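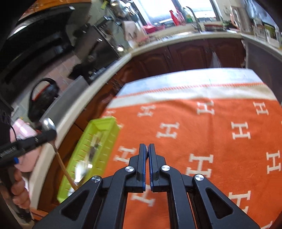
4. Ranger les couverts dans le bac ajouré

Cette section concerne le bac long en plastique vert, à fentes latérales, du kit de rangement Tuvcombe. Prévoir un torchon sec et une nappe ou un tissu à plier en deux.

4.1 Poser le tissu à plat sur la table, puis le bac dessus, dans le sens de la longueur.

4.2 Essuyer chaque pièce avant de la ranger. Les manches en bois ne doivent pas rester humides – ils gonflent et se fendent.

4.3 Coucher les baguettes en premier, au fond, pointes du même côté. Les grouper le long des parois.

4.4 Placer les cuillères par-dessus, creux vers le haut. La grande cuillère en inox va au centre, les petites sur les côtés.

Remarque : laisser libre un tiers du bac environ, côté pointes. Les baguettes longues s'y retirent plus facilement. 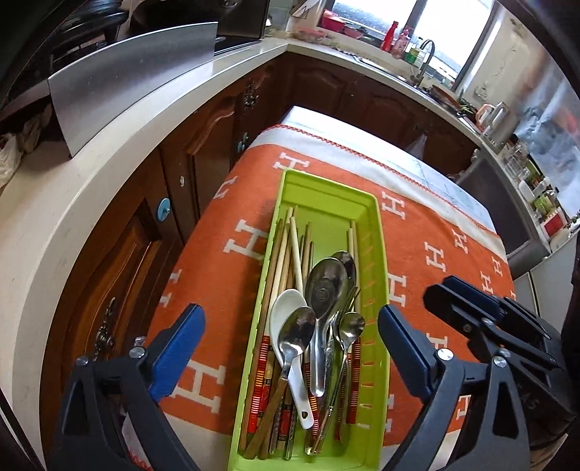 4.5 Vérifier que rien ne dépasse du rebord, puis glisser le bac dans le tiroir Hundel. Garder 2 cm de jeu à l'arrière.

Attention : une cuillère en céramique s'ébrèche au moindre choc. La poser en dernier et ne jamais empiler de métal dessus pendant le transport.

Entretien : laver le bac à l'eau tiède, sans tampon abrasif. Passer une brosse souple dans les fentes. Pour le bac court, voir la section 8.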